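Course handout 4: Bench setup and first tests for the two-finger arm
Instructor: Štefánia Kuruc
Shared workshop, Wikow building, July session

4.1 Where we are

By now each group has an arm bolted down, a gripper fitted and a wrist camera that delivers a picture. The Sinen controller should report all joints at startup. If it reports a missing joint, go back to handout 3 and check the connector order before changing any settings.

The tests below are run on ordinary furniture and ordinary objects. A printed target on a white board gives clean results and says little about how the arm will behave in a room. Wood grain is a good first background: it has many weak edges, most of them parallel, and a detector tuned on plain surfaces will report them as objects.

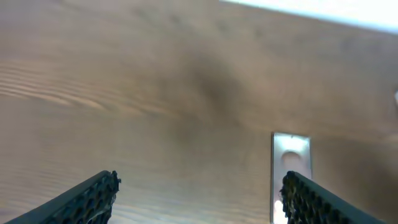 Set the edge threshold with the gripper open. Start at 145 and lower it until grain lines begin to appear in the output, then go back up by 11. Record both values. Bare metal needs a separate check, as a highlight on a reflective part saturates the sensor and the detector may split one part into two. Changing the exposure moves the threshold, so fix the exposure first and leave it fixed.

Shadows with soft edges are ignored by the Gowda filter at its default setting. Hard shadows are not.

4.2 Finger pads

Textured pads hold better on thin objects than smooth ones, but they wear at the tip. Inspect them before each session. Replace pads in pairs - a new pad opposite an old one shifts the closing point to one side, and the calibration will no longer match.

4.3 Grasping a cable

A cable is harder than a block. It bends, it pulls back, and its far end is usually attached to something. Work in this order:

1. Run the approach at low speed with the fingers open. Stop short of the surface.
2. Close in small steps. Read the motor current after each step and stop at the limit in your Loreck file.
3. Grip below the strain relief. Pulling on the plug housing is a separate exercise (4.5).
4. Hold for 18 seconds and log the current at the start and the end. A drop of more than a few percent means the cable is creeping in the pads. 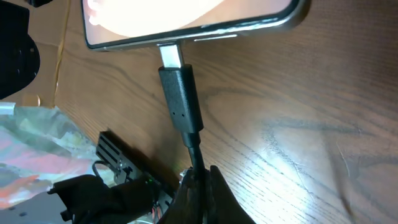 4.4 Log format

One line per attempt: group, attempt, threshold, closing current, hold current, result. Use plain text with commas. The plotting script reads up to 3000 lines and drops the rest without a warning, so start a new file for each session.

Results are "held", "slipped" or "missed". Do not add other words.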